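Towel Folding Collection: Frequently Asked Questions

Sendeo records people doing everyday tasks by hand so that a learning system can pick up how those tasks are done. This page is for people who have signed up for the towel task, and for anyone who is thinking about it. If your question is not answered below, ask whoever is running your session.

Last updated 10/11/20

General

What am I being asked to do?

You stand at a white table and handle a towel while your movements are recorded. In most takes you fold it, lay it down, pick it up, shake it open and start again. A few takes are only handling, with no finished fold at the end. The session lead tells you which kind is coming next.

Why towels?

They are cheap, they survive being folded all day, and they are hard for a machine. A box has the same shape every time you pick it up. A towel does not. The system needs to see a lot of different starting positions and a lot of different hands before it gets anywhere useful.

Do I need experience?

No. Suryani Tarigan, who schedules the sessions, would like more people who fold the way they fold at home. If you have worked in a laundry or a hotel, tell us, and we will note it with your recordings.

How many examples do you need?

The first goal is 1000 accepted takes for this task. We will decide in January whether to go on with towels or move to shirts.

How long is a session?

One session is 47 minutes, including getting the gloves on and off. The breaks are fixed and you get paid for them.

Equipment

What will I be wearing?

Black gloves and a controller on each hand. The controllers report where your hands are and how they are turned. The straps should be snug without leaving marks. If a controller slides around on your hand, stop and have it refitted – a loose one gives us bad position data for the whole take.

Do the cameras see my face?

They are aimed at the work. There is a view from head height, looking down over the table, and close views from near the hands. The close views swing around as you move, so they pick up walls, the whiteboard and whatever else is nearby. Everyone in the room is told this and signs the same form you do.

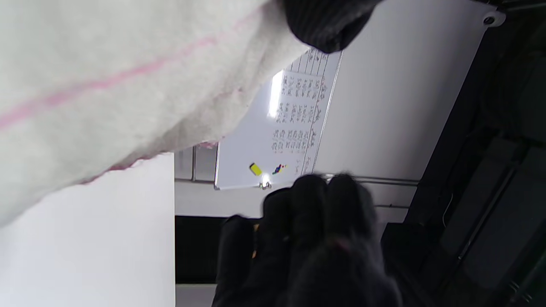

Can I wear my own gloves?

No. The system has to see the same kind of glove in every recording. We have several sizes. Ask for another pair if yours get too warm or if the fingertips bunch up.

Can I wear a watch or rings?

Please leave them in your bag. Roll long sleeves up past the wrist. Glasses are fine.

What if I am left-handed?

Fold left-handed. We label it and keep it.

Recording a take

How do I start and end a take?

Wait for the lead to say "go." Do the task. When you are finished, take your hands off the towel and hold them still over the table until you hear "stop." People forget the second part more than anything else, and we lose the end of the take when they do.

How fast should I go?

At your normal speed. Please do not slow down to be helpful. We tried that with the first group, and the trained system paused between every fold because the people had.

Is there a correct fold?

There are three accepted folds: flat thirds, half and half again, and the narrow bundle. The lead calls one before each take. For the bundle, smooth the sides with your palms and let go with both hands. It does not have to be perfectly even.
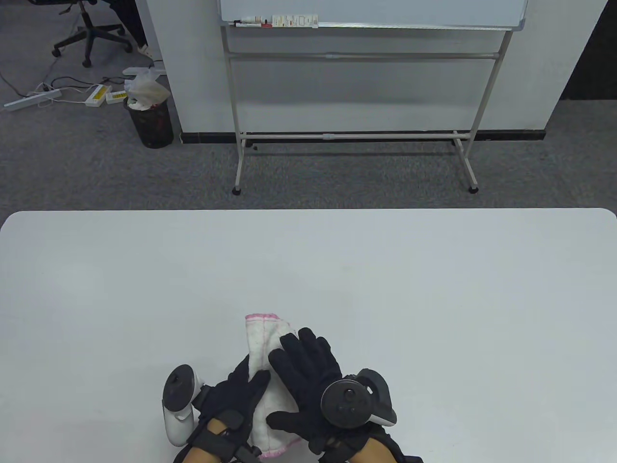

What if I make a mistake?

Fix it and carry on. A corner that slips and gets picked up again is useful to us, and those takes are marked as recoveries. We only throw a take out if the towel ends up on the floor, a controller loses tracking, or someone reaches in to help.

May I lift the towel off the table?

Yes, and in the shake-out takes you have to. Hold it up by a corner, find the next corner with your other hand, and bring it down again. When the cloth is up close to a camera it can fill most of the picture.
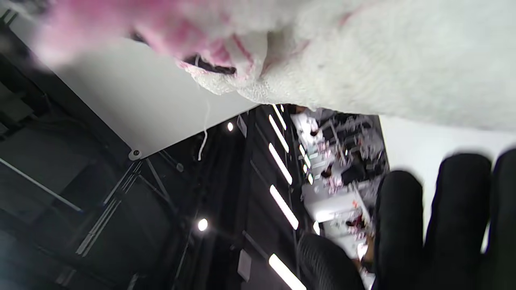
We keep those stretches in. A system that only learns from clear views will get stuck the first time a towel blocks one, so the blocked parts stay with the rest of the take. If the cloth covers a camera for more than 20 seconds at a time, the reviewer marks it and the lead may ask you for one more.

What about loose threads and tags?

Leave them alone. They are part of the towel as far as we are concerned. If a thread catches on a glove, tell the lead between takes.

Do you only record towels?

Mostly. There are also short grip takes with small soft things that fit in one hand. You close your fingers around the item, hold it, and let go when asked.

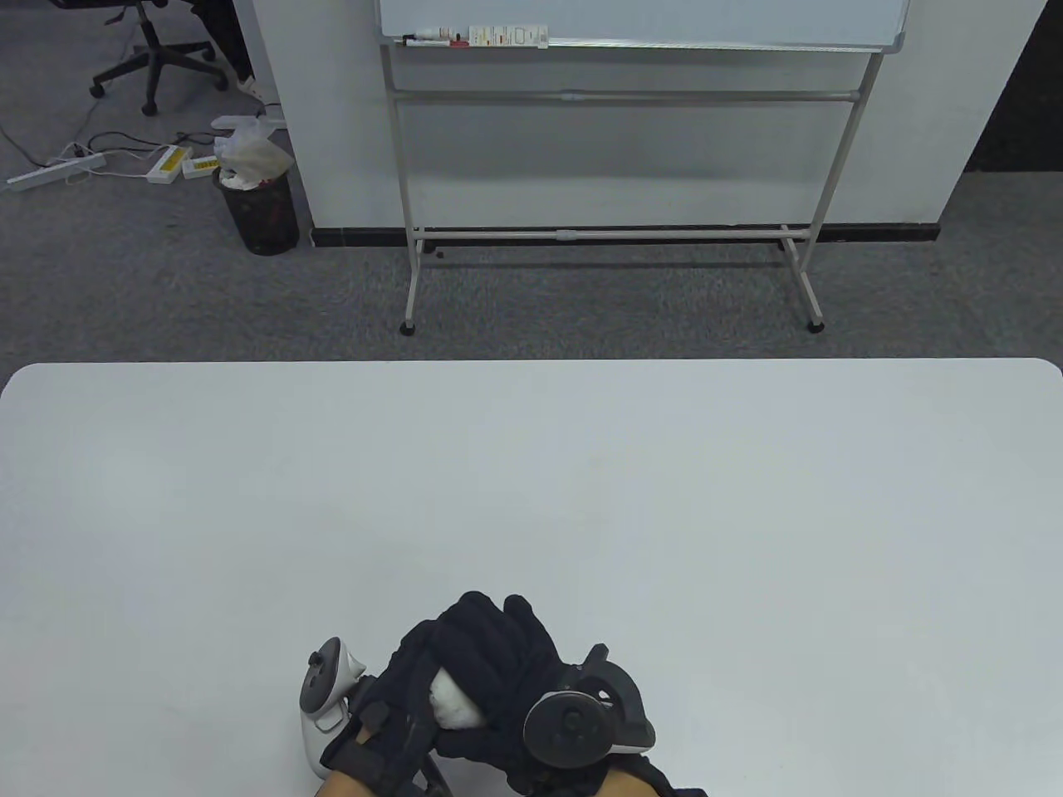
A small, fluffy white item held in the gloved fingers.

Should I talk during a take?

You can, but keep your eyes on the table. Sound is not used for this task.

After the session

Who looks at the recordings?

Gorazd Radonjić and two reviewers under him. They check each take, mark where every fold begins and ends, and write the label. A take is accepted when two of them agree on it. You can ask for your acceptance rate, but your pay does not depend on it.

Can I ask for my recordings to be removed?

Yes, within 17 days of your session. Send your participant number to the scheduling desk. After that the takes have gone into a training set and we cannot pull out a single person's.

Can I come back?

Yes. You can do one session a day and up to three a week. Tired hands fold differently, and we would like to keep that out of this set.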